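Caixa de arquivo Vonness 337 para documentos de família
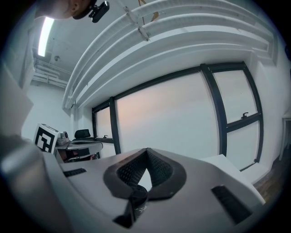

Caixa em cartão sem ácido, com reserva alcalina, para guardar certidões, cartas e fotografias soltas. Capacidade de 187 folhas em formato A4, ou 40 bolsas de poliéster Toltier. A tampa é articulada e fecha sem cola nem metal. O cartão não substitui o controlo da luz: numa divisão de teto branco e janela larga, a caixa deve permanecer fechada e afastada do vidro, sobretudo quando contém provas em albumina ou tinta ferrogálica.

Inclui duas etiquetas de lombada — ramo paterno e ramo materno — e uma ficha de proveniência para anotar apelido, freguesia e cota do registo.

Não indicada para negativos em nitrato. Álbuns encadernados: ver modelo Rukley.

Referência: VN-337
Prazo de garantia: 2 anos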